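Tablet and handset update checklist — Stedirano office

Completed: Jun 20, 2022
Devices on the list: 118
Devices checked: 109
Not presented for checking: 9

This list is used before a new system version is pushed to staff tablets and handsets. Each item is marked Pass, Fail, Partial or N/A. Comments are entered under the item they belong to. The last check was in March and used the older form, so item numbers do not match.

Section A — Before the update

A1. Device list matches the management console
Partial
The console shows two tablets that were returned under warranty and never removed. Both have been marked for deletion. Serial numbers are in the asset sheet, second tab.

A2. Current system version recorded for every device
Pass
Most of the tablets are one version behind. The older Amaral handsets are two behind and the maker has not said if they will get another. They stay on the list for now but should not be given to new starters.

A3. Security patch level no more than 90 days old
Fail
The Amaral handsets fail this one as a group. Everything else passes. See the actions at the end.

A4. Battery at half charge or better, or on mains power
Pass
Chargers with frayed leads were taken out and cut up. Replacements are in the grey cabinet.

A5. Free storage of at least 4 GB
Partial
Several of the shared tablets were nearly full. Almost all of it was saved photos and old map downloads. Users were asked to move their own files before anything was cleared. One tablet had 3,134 photos on it, many of them duplicates made by the sync app. The sync app has been set to stop keeping local copies after upload, and this needs to be looked at again in a month.

A6. Backup completed and one file restored as a test
Pass
Restore was tested on one device of each model. The first attempt on the small tablet stopped with a network error and was run again on the wired dock.

Section B — Apps

B1. Prosis opens and signs in on the new version
Pass
The sign-in page takes longer to load the first time. After that it is the same as before.

B2. Prosis forms save when offline
Partial
Forms save, but the date field goes blank if the device is turned on its side while the form is open. Reported to the supplier. Until it is fixed, lock the screen to portrait. The setting is now in the standard profile, so new devices will pick it up.

B3. Wurkedard time sheets sync both ways
Pass
Tested with a change made on the handset and a change made on the desktop. Allow up to five minutes.

B4. Notifications arrive with the screen off
Fail
Wurkedard reminders do not arrive until the screen is woken. The new version puts the app to sleep by default. Go to Settings, Battery, App limits and take Wurkedard off the list. This has to be done by hand on each device — the console cannot change it yet.

B5. No apps installed from outside the approved store
Pass
One keyboard app was found and removed. The user has been told which ones are allowed.

B6. Camera and microphone permissions reviewed
Pass
The new version resets permissions for apps not opened for some months. Expect a few calls from people who have to tap Allow again.

Section C — The update itself

C1. Pilot group updated first
Pass
40 devices, chosen from all models that can take the update. Left for one working week before the rest.

C2. Update installed without a manual restart
Partial
Three tablets stayed on the logo screen and had to be restarted with the power and volume buttons. All three were fine afterwards. No data lost on any of them.

C3. Screen lock and encryption still on
Pass

C4. Wi-Fi reconnects without re-entering the password
Pass
The guest network does not reconnect. This is deliberate and should be left alone.

C5. Bluetooth scanners and printers pair again
Partial
Scanners are fine. The label printers have to be forgotten and added again. The PIN is on the sticker underneath each printer — not the one in the manual.

Section D — Records

D1. New version number entered in the asset sheet
Pass

D2. Failed items given a follow-up date
Pass

D3. Old form removed from the shared folder
Fail
It was still there when this list was closed. People have been filling in both.

Actions carried forward

1. Get a written answer on the Amaral handsets. If no patch is planned, take them off email first and replace them from the next order. (A3)
2. Change the battery setting for Wurkedard on all updated devices. (B4)
3. Chase the Prosis date field fault. (B2)
4. Find the nine devices that were not brought in. They will be blocked from the network at the end of the month if they are still on the old version.
5. Delete the old form. (D3)

Next check is due when the following version is released to the pilot group, or after six months if there is no release before then.

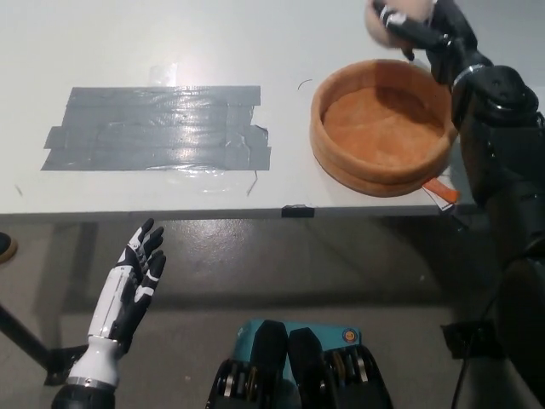

White tabletop with grey duct tape and an orange-tan bowl.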